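About Stenham

Stenham is a training school for household organization and storage practice. Founded under the direction of Ilham Ngui, it enrolls 80 students a year and maintains a staff of 54. Coursework begins with the sorting and handling of small everyday objects.

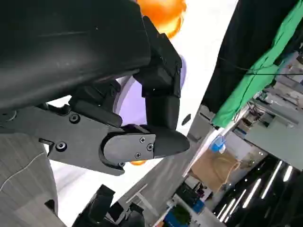 Pale lavender disc with a white rim, Sorting Room

Students learn to group items by shape before color — a method set out in the Banier course, which runs each January. Round and flat pieces are taught first.

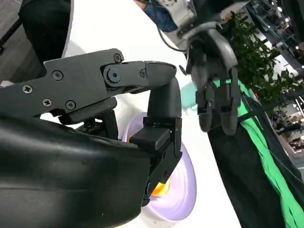 Round white disc with an orange patch near its center

The advanced course, Cavard, covers shelving and labels. Applications are accepted at the main office, Room 85.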